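What I learned from a year of writing down every dollar

In February last year I bought a plain lined notebook and started writing down everything I spent. I'm not a person who budgets. I had tried two phone apps before that and quit both within a month. The notebook lasted the whole year, and I have had a few emails asking how it went, so I am putting it all in one post.

The rules were simple. Anything I paid for went in the book the same day, with the amount and one or two words. Rent and insurance went on the first page of each month. Everything else went on the pages after that, in order. I didn't sort it into groups while I was writing. I did that at the end of the month at the kitchen table with a calculator, and it usually took me from 8 p.m. until a little before ten.

By the end I had 966 entries. That is fewer than I thought it would be. Some days have nothing at all, and there was a stretch in the summer when I was at my sister's place and hardly left the porch.

The first surprise was parking. I work downtown three days a week and had always told myself that parking was a small thing. Over the year it came to $500 even, which looks like a number I made up, but I added it twice. Part of that is the garage on Vogler Street, which went up in price in the spring without changing the sign by the entrance. I now take the bus on two of the three days. It adds 20 minutes each way and I read on it.

The second was gifts. I would have guessed this was my biggest weak spot, and it was low. I spent $267 on presents for everyone, including a wedding. The wedding was for my old roommate Mitra Amini and I went in on a stand mixer with four other people, which helped.

The third was what I ended up calling "fixing the apartment." This was things like hooks, a shower curtain, a second shower curtain, paint for the hallway, picture hangers, felt pads for chair legs. None of it cost much by itself. I spent $313 on it, and I had no idea, because in my head those trips to the hardware store were free. I'd go in for one thing and come out with a bag. 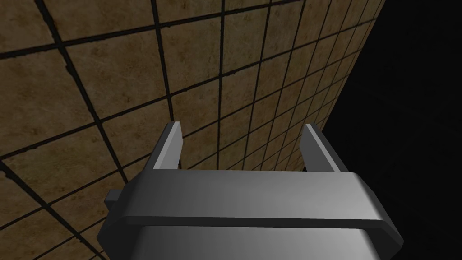 Tile on the wall.

The hallway paint is a story by itself. I bought a quart, decided it was too green, bought another quart, and then my neighbor Hemant Upadhyay told me the store would have tinted the first one again for a couple of dollars. Both quarts are in the book on facing pages. The first one is still in the closet if anybody wants it. It really is too green.

Food was the part I dreaded, and I put off adding it up for the first three months. When I finally did, the groceries were fine and the lunches were not. I was buying lunch on every office day and sometimes a coffee at Otard after it, and then throwing out lettuce at home on the weekend. So from June on I packed lunch. I didn't do anything fancy. Rice, beans, whatever vegetable was left, hot sauce. I got tired of it in the fall and went back to buying one lunch a week, and that is where it has stayed.

A few people told me that writing it down would make me spend less on its own. I'd say that was true for the first six weeks and then it wore off. I would stand at a register and think about having to write the thing in the book, and I'd put it back. By April I was used to it and just wrote it down. The savings after that came from the monthly adding up, when I could see a total and decide if I minded it.

I also want to mention the entries I can't explain. There are 11 of them. One says "Lovel, $14" and I have no memory of what Lovel is. It might be a person. One just says "string." I kept them in the totals under "other," and I'd tell anybody starting this to write three words instead of one.

Subscriptions were easy to deal with once they were on the page. I had two music services, one of them left over from a free trial. I was also paying for storage on an old email account I no longer open. Canceling the storage took two phone calls. The music took one click.

The hardest category to look at was home decorating, which I kept apart from fixing the apartment because it felt different. Hooks are hooks. A picture for the wall is something I wanted. I went back and forth on whether I should cut it down this year and decided to leave it alone, since I look at the walls every day and I was never sorry about any of those purchases. My aunt Gudrun Gerlach has bought one picture a year since she was 25, and her place looks better than anyone's I know.

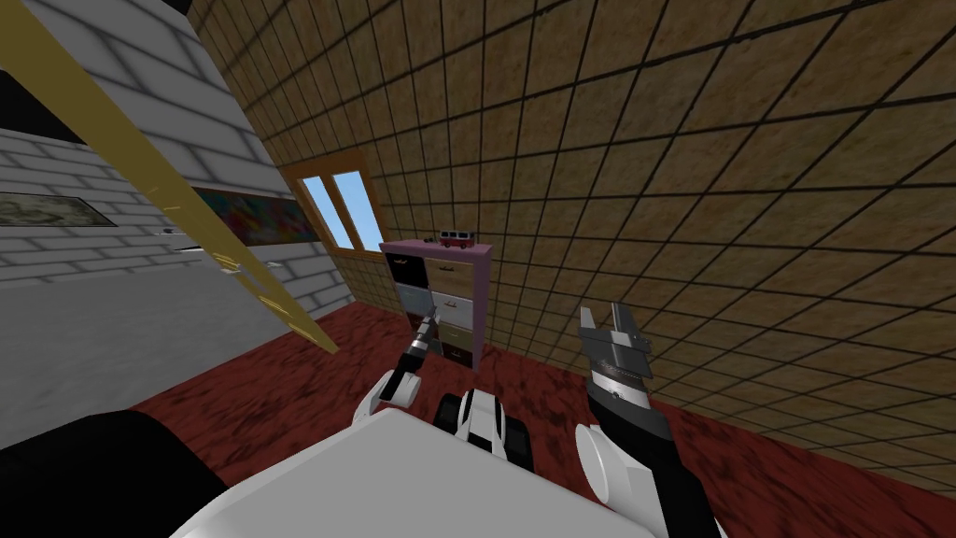
Pictures on white brick.

Some notes on the method, for those who asked. Use a notebook that fits in your bag or coat. Mine was a little too big and I left it at home a lot, so I kept receipts in my wallet and copied them over at night. Use pen. Leave the last few pages blank for the yearly totals, which I did not do, so mine are on a sheet of printer paper folded into the back cover.

If you share costs with someone, agree on how to write it before you start. I split the internet bill with the apartment downstairs – Malte Dreßler pays me in cash every other month – and for a while I wrote down the full bill and forgot to write down his half. I had to go back and fix five months of it.

Refunds go in as a minus on the day they come in. I tried going back to change the original entry and it made a mess of the month I had already added up.

I've started a second notebook, a smaller one. I'm not sure I'll do the whole year again. My plan is to go through June, compare it with the same months from the first book, and see if parking and lunches have stayed down. If they have I'll probably stop there and only do a month now and then. I'll post the totals in the summer.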